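Nedetti arm

The Nedetti is a small desktop robot arm with plastic links, hobby-class servo motors and a two-fingered gripper, sold as a kit by Khokhar and maintained, in the broadest sense of the word, by its owners. Most published advice on its upkeep comes from the Cloremley workshop, where two of the arms have been in use long enough to develop opinions.

Setup

The servos are numbered and centered before the links go on. The manual puts this step on its last page, so many owners perform it twice. Each servo is connected alone, given its number, sent to its middle position and only then screwed to its bracket. Ustyna Zinchenko's assembly notes, now more widely read than the manual, recommend writing the number on the housing as well, on the grounds that servos lie.

The base must be held to the table. An unsecured Nedetti will move its gripper to the requested spot and its base to some other one.

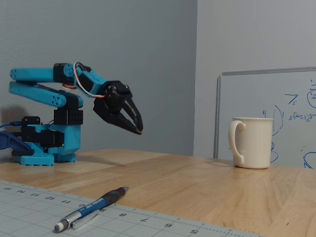 Calibration is done against a known object, set down in the same place each time. The arm is guided to it by hand, the joint readings are saved, and the arm is asked to return by itself. Misses to one side are usually blamed on the base joint, short ones on the elbow, and anything stranger on whoever used the arm last.

Maintenance

Cloremley services its arms every 2000 cycles. The screws at each joint are checked, the wiring is inspected where it bends, and the gripper fingers are wiped. Parveen Chaudhry has argued for an interval of 3000, and Arsalan Siddiqui has argued that she should then do the repairs. The matter was last discussed on November 25, 2020, without movement on either side.

Common faults

Wrist wiring wears out first. A loop left too tight pulls loose at full reach; one left too long finds the nearest object and takes it along. A buzzing elbow generally means a servo straining against a misaligned horn. Replacement horns are supplied by Vindunum in packs that contain every size except, by tradition, the one needed.

See also: Servo horn; Backlash; Thread-locking compound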